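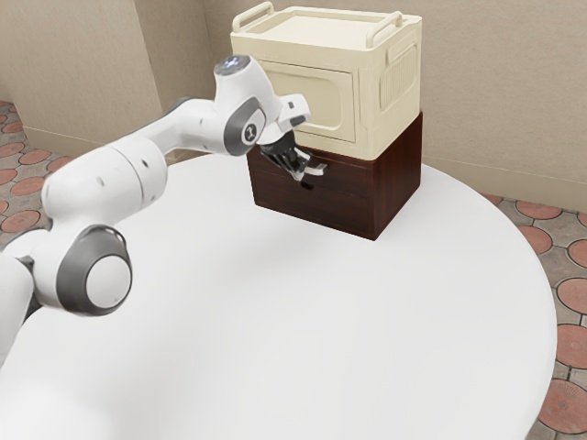 bellis_mum: Berwyn Gape told me to stop buying tubs and start throwing things out, and I've been annoyed at him for a week. I've got a narrow pantry, four people eating out of it, and flour everywhere. Has anyone here really saved money or food by decanting everything into matching containers? The Clasach starter set is 50 dollars and I'm not convinced.

Posted 17 October 2021

plainshelf: I bought the Clasach set two years ago. The lids are fine. The saving is imaginary. You pay for the tubs, then you pour food out of a package that already closed perfectly well with a clip, and you lose the cooking times and the best-by date along with the package.

Mali Meredith: You write the date on a bit of masking tape. It takes four seconds.

plainshelf: And do you? Every time?

Mali Meredith: Most times. The lentils are a mystery.

WJ_Joo: I'll stick up for decanting, but only for things bugs get into. We had pantry moths in our last apartment and they went straight through thin plastic bags and the cardboard on the rice. Hard containers with a real seal ended it. For pasta, cereal, crackers, chips, I don't see the point.

bellis_mum: See, that's a reason I can believe. All the blog posts I read say it will "change how you cook." How?

WJ_Joo: It won't. You'll cook the same dinners.

Mererid: I disagree with most of this thread. I can see what I have now, so I don't buy a third bag of brown sugar. Before, things fell over behind other things. I'd guess we waste less, though no, I haven't kept receipts, before plainshelf asks.

plainshelf: I was going to ask. I kept mine, as it happens. Grocery spending was the same before and after, give or take a bad month in November when my brother stayed with us. One household, so take it for what it is – but it's one more than the blogs have.

flandau_road: What about sizes? Every set I look at has 8 pieces and half of them are too small for a normal bag of flour. You end up with a full tub and a sad rolled-up bag with a cup of flour left in it, so now it takes up two spots.

Mali Meredith: Yes!! This is the real problem. Take the bag to the store with you, or at least measure it. And get square ones, round tubs waste the corners.

Mererid: Square ones are a pain to scoop from though. I went back to round for flour and sugar.

plainshelf: Used glass jars cost nothing. Soak the label off, done. I have 11 of them and two don't smell like pickles.

WJ_Joo: Glass on a high shelf with kids in the house – no thanks.

bellis_mum: OK. So two big sealed ones for flour and rice, clips on everything else, and I'll skip the set. Berwyn is going to be unbearable.

flandau_road: Measure your shelf height first. Mine wouldn't fit with the lid on and the store wouldn't take them back.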